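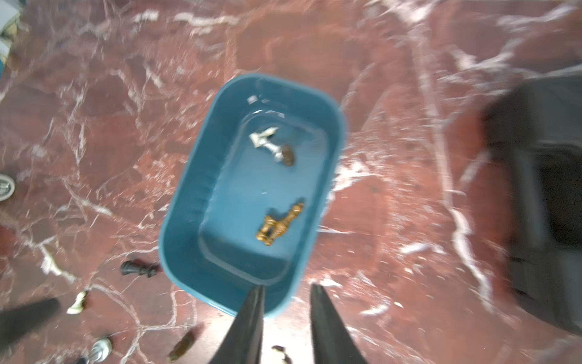

Chess club odds and ends

Well, February has come and gone in a blur and I still haven't put the big cupboard back in order, so consider this half news and half a plea for help!

First, the sets. Over the years we've been given bits and pieces from all sorts of people (thank you, truly, keep them coming) and the trouble is that they've all ended up mixed in together. Silvery pieces in with the wooden ones, black ones from goodness knows which set, a few pawns that don't match anything I own or have ever seen. I've started sorting them at home, down on the floor with a tray, which my knees have opinions about, but it's the only spot with enough room to spread out and see what I've got.

My method so far is pretty basic. Kings and queens first, then anything with a horse's head, then the rooks, and I leave the pawns till last since they're the dull bit. I did try doing it by colour and gave up fast. Cream, white, silver and "used to be white" all look the same to me after supper! If you're having a go at your own sets, do the tall pieces first. You find out quickly whether you've got a whole set or only the makings of one.

A word on trays while I'm at it. I used to tip everything into an ice cream tub, and the small pieces would sink to the bottom and stay there until somebody was a bishop short in the middle of a match. Something wide and shallow is miles better. You can see what's in it, you can slide it under the couch when company comes, and the kids can help without the whole lot going over. Wiesława Brzozowska swears by old baking trays with a tea towel in the bottom, and I have to admit it's a lot quieter.

Ekrem Uysal has offered to reglue felt on any bases that need it. He did 2 sets for us before Christmas and they slide beautifully now. Please put your pieces in a bag with your name on it, because last time we had a knight go home with the wrong family and it took weeks to get him back. Dark green felt is what he's got on hand. If you want another colour you'll need to bring your own.

We're also after boards. The roll-up kind is fine, the folding kind is fine, and I'll even take one with a wonky hinge. We had 3 tables going at the Uvwood hall last month and people were still standing around waiting for a game, which is a lovely problem to have but a bit rough on the ones who'd driven in from out past Rorkanari. Good clocks are welcome too, though I know they're dear.

If you've got spare pieces rattling around in a drawer at home, have a look for a black rook on the larger side and a plain wooden bishop. Those are the two I'm most keen to track down. Drop anything off at the hall any time after 6 in the evening, side door, and give it a good shove as it's been sticking. I'll have the kettle on and there should be some lemon slice left if you get in before the juniors do.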